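Gratgate Open Day

The Gratgate Open Day is a yearly public event held at the Gratgate robotics workshop in Sakstead, where visitors can watch robot arms sort, lift and pack everyday objects, and in some cases take a turn at setting them a task. It takes place in early fall and is free to attend. The event is best known for its bin picking demonstration, in which an arm reaches into a container of mixed items and tries to take them out one at a time, and for the long and often very lively conversations that break out beside the safety line while it does so.

Background

Gratgate began as a shared workshop for people in Sakstead who worked on grasping, the branch of robotics that deals with how a machine picks things up. Its founder, Arne Grube, had spent years building feeders and conveyors for a packing firm and wanted a place where the harder question could be studied: how a robot copes when the parts don't arrive in neat rows. The workshop moved into its present building, a former seed warehouse on the Wadley road, and the high ceiling and good north light of the main hall have been a feature of every open day held there.

The first open day was a small affair. A single arm was shown, on a single bench, and the team had planned for a few dozen neighbors. The line went out the door. Theda Grube, who ran the front desk, wrote the visitors' names in an old delivery ledger, and that ledger is still brought out every year for people to sign. Many of them turn back through the pages to find themselves as children, and it is easy to see why it has become one of the best-loved parts of the day.

Program

The day opens with a short talk in the hall, usually given by Sabine Kasten, who leads the grasping group. She keeps it plain. A person reaching into a bag for keys uses touch, memory and sight all at once, she explains, and a robot has to get by with whatever it has been given. After that the benches open and visitors move between them as they please.

The benches change from year to year, but a few have become fixtures. The gripper table lets visitors squeeze and handle retired fingers, suction cups and jaws, with a drawer of odd parts underneath that regulars go straight to. The teaching bench has a small arm that can be led by hand through a motion, which it then plays back (children are very good at this, and tend to make it wave). The Ibarra bench, named after the room it stands in, is given over to calibration, the careful work of making a camera and an arm agree about where things are. It sounds dry and is wonderful to watch when it is explained well, which Ionuț Bogdan has done for several years running.

The bin picking demonstration

The main event is bin picking, and it runs through the whole afternoon with short breaks. An industrial arm works over deep gray bins set into a wooden bench, with a mix of household items, toys and small packages at the bottom. The mix is the point. A shiny package throws back light and confuses a depth camera, a pair of glasses has thin arms and gaps where a gripper would like something solid, and anything lying close to a wall leaves very little room for the fingers to get around it.
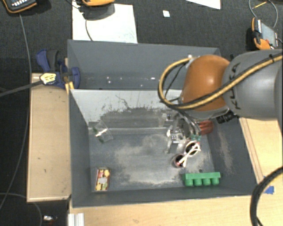

Why does the robot sometimes stop above an object and then go for a different one?
It scores several possible grasps before moving, and if a fresh look from closer up lowers the score of the first choice, it switches to the next best.

Switches of this kind are a great favorite with the crowd. People lean in, they start to guess which item will be next, and after a few rounds they have worked out rules of their own about what the arm finds easy. Kasten's group encourages the guessing, and the presenter will often pause the cycle so that visitors can argue for their choice before the arm is released again. A missed grasp gets a groan, a recovered one gets applause, and a clean pick of something awkward can be heard from the parking lot.

Each attempt is logged along with the result. On the most recent open day, Tue 6 October, the arm made 801 attempts over the afternoon and 623 of them ended with an item held and set down where it was meant to go. Those numbers were posted on the door at closing time, which is a Gratgate tradition, and the failures were sorted by cause on the same sheet. Slips were the largest group, followed by cases where the fingers touched a wall before they reached the item.

How the task works

Bin picking looks simple from the outside and is one of the older open problems in automation. The cycle shown at Gratgate has a fixed order. A camera takes a view of the bin, software proposes places where the gripper could close, and a planner checks whether the arm can get there without hitting the bin or itself. The arm then moves in, closes, lifts, and checks if anything is being held. A failed check sends the cycle back to the start with a new view, as the failed grasp may have pushed things into a different position.

Two parts of the cycle get most of the questions. One is the lift check, which on many grippers uses the distance between the fingers: fingers that have closed all the way are holding nothing, or something very thin. The other is the collision check. The wrist and the gripper together take up a lot of space, and a bin with steep walls limits the angles from which they can come down. Corners are the hardest places of all, and items that end up there may be left for last or nudged toward the middle before a grasp is tried.

Hoses and cables are a subject of their own. They have to follow the wrist through every turn with enough slack to bend and not so much that they snag, and Marlene Sperling, who looks after the arms, gives a much-loved talk on nothing else. It is scheduled for 20 minutes and has never kept to it.

Visitor information

The hall is on one level and the benches can be reached by wheelchair. Visitors stand behind a marked line while an arm is moving, and the presenter at each bench has a stop button within reach. Photography is allowed. School groups come in the morning and are asked to book by the end of July; the afternoon is open to everyone and needs no booking. Coffee and plum cake are served in the Ibarra room once the calibration bench has been cleared, and the cake goes fast.

Reception

The open day has a warm place in local life. The Sakstead library puts up a shelf of robotics books in the weeks around it, and a number of people now working at Gratgate first came as visitors, Bogdan among them - his signature is in the third year of the ledger, in green crayon. Teachers have praised the event for showing machines getting things wrong as well as right, and for letting students talk with the people who will be fixing the problem the next morning.

Some regular visitors have asked for more arms and bigger setups. The workshop has mostly kept to its own scale, and Sperling has said that she would sooner have a crowd around one bin than a thin line past ten. A winter edition with evening hours was tried once and drew a good turnout, but the hall is hard to heat and it has not been repeated.

See also

Bin picking
Grasp planning
Hand-eye calibration
Robot end effector
Wadley road seed warehouse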